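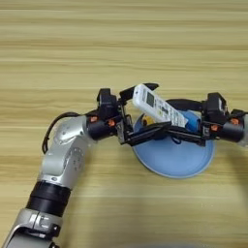 Week 6: Writing labels and wall text for a small exhibition

Exhibition Practice, Nundbridge evening program
Notes by Adjoa Bawa, with additions by Youssra Fahmy
Revised Dec 17, 2023

Bring to class: your floor plan from Week 5, a tape measure, a pencil and a draft checklist of works. If your checklist isn't finished, bring what you have.

1. Types of text in the room

A small show usually has four types of text. Students often mix them up, so we'll use these names for the rest of the course.

Title wall. The name of the show, the names of the artists, the dates. Sometimes a credit line for funding.

Introductory panel. One panel near the entrance. It says what the show is and why these works are together.

Section panel. Only needed if the show is split into parts. Most of your final projects won't need one.

Object label. Sits beside a single work. The short version, with only the facts, is called a tombstone. The longer version with a paragraph of writing is called an extended label.

A room sheet is a printed list handed out at the door. It can replace object labels altogether. Artists who don't want anything on the wall beside their work will often ask for one. If you go this way, number the works on the sheet in the order people will meet them and put a small plan on the back.

2. The tombstone

Use this order and keep it the same for every work:

Artist's name
Title of work, year
Medium
Dimensions (height, then width, then depth, in centimetres)
Lender or courtesy line

A sample from the student show at Skistmont last August:

Ebenezer Kwofie
Low Water, 2022
Charcoal and house paint on board
76 x 51 cm
Courtesy of the artist

Titles go in italics on the printed label. Series titles are not in italics unless the artist asks. If a work has no title, find out whether the artist calls it Untitled or simply hasn't named it yet. They are different things and the artist will care.

For medium, use the artist's own wording where you can, then check it. "Mixed media" tells the visitor very little. "Wool, wire and found timber" is better. Don't name a paint type you haven't confirmed. Zeeshan Yousafzai had a whole set of labels reprinted in his first year because he wrote "oil" for a group of acrylics, and the artist found out at the opening.

Height comes first. People who have worked in framing shops will be used to width first and will need to watch this.

3. The introductory panel

Keep it under 150 words. Most visitors read standing up, with other people waiting behind them.

Start with something the visitor can see in the room, or with a plain fact about how the work was made. Leave the theory until you've given them something to hold on to. Compare these two openings, both from student drafts:

Draft A: "This exhibition interrogates notions of place through a multiplicity of material practices."

Draft B: "The six artists in this show all live within walking distance of the river. Each was asked to make one work using something they found on its banks."

Draft A could go on the wall of nearly any group show. Draft B could only go on one. When you revise, try moving your first sentence to a different exhibition in your head. If it fits there too, cut it.

Words to be careful with: explores, interrogates, questions, practice, liminal, dialogue, space (when you mean room). None of them is banned. Circle each one in your draft and see whether the sentence still says something without it.

Write in the third person. Avoid telling the visitor what they will feel.

4. Extended labels

Not every work needs one. Choose the works where a fact changes what a person sees: how it was made, what it was made for, who is shown in it, what happened to it later. Fifty to 70 words is plenty.

Jhair Condori's exercise, which we'll do in pairs: stand in front of the work with your partner for two minutes without talking. Each of you then writes down one question. The label should answer one of those two questions. It doesn't need to answer both.

If the work shows a living person, check with the artist before naming them. If the work deals with grief, violence or illness, talk to the artist about how much the label should say. Some will want it said plainly. Others will want it left off.

5. Type, size and placement

Object labels: 18 point at least for the tombstone, larger if the room is dim. Introductory panel: 36 point or bigger. Use a plain typeface and align left. Dark grey or black on white is easiest to read. Coloured text on a coloured wall nearly always fails the test in section 6.

Hang object labels with their centre at 135 cm from the floor, on the right side of the work unless there's a corner or doorway in the way. Pick one side and stick with it along a wall. For floor pieces, put the label on the nearest wall and add a direction word ("left", "centre").

Mount on 5 mm foam board and trim with a fresh blade — change it every ten cuts or so. Removable adhesive tabs hold on painted plaster. They don't hold on brick, and for brick you'll want a room sheet or a small stand.

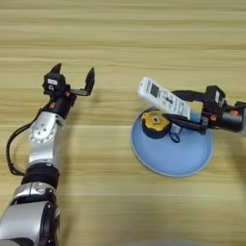
A white remote control held above a light blue round dish.

6. Checking

Print everything on ordinary paper at full size and tape it up before you pay for anything. Then:

Read every label out loud.
Check names against an email from the artist, including accents and capitals.
Measure the works again yourself.
Ask someone over sixty to read the panel from two metres away.
Have one person who hasn't seen the text before proofread it.

Last year's budget template (the Fistinance spreadsheet, on the course page) has a line for label printing. Fill it in even if you plan to print at home. Ink and board add up.

7. Assignment

Due at the start of Week 8. Hand in:

Tombstone labels for all works in your final project
One introductory panel, 150 words maximum
Two extended labels
A marked-up copy of your first draft of the panel, with circled words

The extended labels may be about your own project or about works in the Mensah Room, which is open during class hours. Late work goes in the tray outside Adjoa's office with the date written on it.

Week 7 is lighting. Wear closed shoes, as we'll be on ladders for the second hour.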